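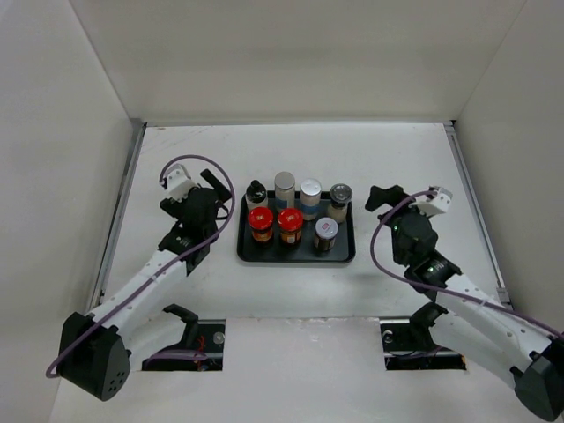
Trays for small containers: notes on sorting, spacing and cleaning

The November issue covered labels for refillable jars. Several readers at the Skemham building wrote back with a more basic problem, namely where the jars go once they are labeled. This item deals with shallow trays used to hold a mixed group of small bottles and jars on an open work surface, a bathroom counter or a shelf. It does not cover drawer inserts or racks, which Birsen Çetinkaya will take up in a later issue.

Why a tray

A mixed group of containers on a bare surface tends to spread. Each one is put back slightly farther from where it was picked up, and wiping the surface means lifting every item separately. With a tray, the group is lifted once, the surface is wiped, and the group goes back. Drips stay inside the rim and can be dealt with at the sink.

The rim matters more than the overall depth. A rim that reaches the lower part of the containers is enough to stop a bottle from sliding off when the tray is carried. A deep box hides the short jars and makes it necessary to reach in from the top, and in most cases this leads to knocking over whatever stands beside the one being lifted.

Choosing the tray

Black plastic shows powder and dried white residue well and hides dark oil. A white tray does the opposite. For creams, salts and pale powders, black is the better choice. Rounded inside corners can be wiped with a folded cloth in one pass. Square corners collect residue and need a brush.

Check that the base is flat before buying. A base that bows upward in the center will rock tall jars, and the fault gets worse if the tray is washed in very hot water. Set the empty tray on a level surface and press each corner in turn. If any corner moves, choose another.

Readers have asked about two trays stocked at the Girness supply room, the Stella and the Akgül. The Stella is the shallower of the two and has the smoother rim. The Akgül has a textured base that grips glass slightly better but takes longer to clean. Either will do for the purposes described here. The Akgül carries part number 371 on the shelf tag; the tag below it is for a lidded box and is often mistaken for it.

Laying out two rows

Two rows is the practical limit for a shallow tray. With a third row, the middle items can only be reached by lifting past others, and the lids start to catch on sleeves.

Put the tall pieces in the back row. Cylindrical jars and narrow bottles belong here, with labels or color bands turned forward. A squat jar can also stand in the back row at a corner, where it remains visible from the side and from above. Keep the front row for low jars that are opened often.

Leave enough clearance between neighboring containers for a thumb and finger to close on the lid without touching the next one. If the tray is too small for this, take out the container used least. Do not solve the problem by stacking. Domed lids will not carry a second jar, and flat metal lids scratch.

Small bottles with a dropper-style top should go at a back corner. They are light, they have a narrow base, and they are the first to tip when the tray is moved. At a corner they have the rim on two sides. Make sure the top is fully closed before the tray is lifted -- a dropper that has been left loose will leak at the thread long before the bottle falls over.

Grouping by lid

Lid color is the quickest guide when the tray is viewed from standing height, as the label is usually hidden. Use one color for one class of contents and do not mix. Two jars with matching red lids, placed side by side, will be read as a pair, so they should hold related things. If they do not, change one of the lids or move the jars apart.

Metal lids come in fewer finishes and cannot be separated by color so easily. Put a small round sticker on the top, with the contents in block letters. Paper stickers last well on lids provided they are replaced when the jar is refilled. Vinyl lasts longer but leaves adhesive on the metal.

Clear glass needs no sticker if the contents are easy to recognize. Pale powders and pale creams are not in that category. Several of them look the same through glass, and they should always be marked with the contents and the month of filling.

Cleaning the tray

Remove the containers and set them on a folded towel in the same order. Rinse the tray in warm water with a little dish soap. A mix of 3 ml of soap to 500 ml of water is sufficient; more will leave a film that has to be rinsed twice. Wipe along the inside of the rim first and the base last. Dry with a lint-free cloth, as air drying leaves marks on black plastic.

Wipe the bottom of each container before it goes back. This step is commonly skipped, and most rings found on a clean tray come from it. Check the threads under the lids at the same time. Dried cream on a thread will prevent the lid from seating and can make it feel tight when it is still partly open.

White tabletops need separate attention. Faint gray scuffs usually respond to a damp melamine sponge used with very light pressure. Test a spot near the edge first, as repeated rubbing will dull a glossy finish. Where the table meets a metal rail or side panel, run a dry brush along the joint before using any water -- wet dust packs into the gap and is slow to remove.

Correction to the previous item

The label sheet described in the November issue was listed as order code 1920. That code is for the large sheets. The small round stickers recommended for lids are on the same page of the Skemham supply list, one line farther down. Unopened packs of the large sheets can be exchanged at the Girness supply room.

Questions on trays and layouts should go to Birsen Çetinkaya at the Skemham front desk. Please include the inside length and width of the tray, and the height of the tallest container with its lid on.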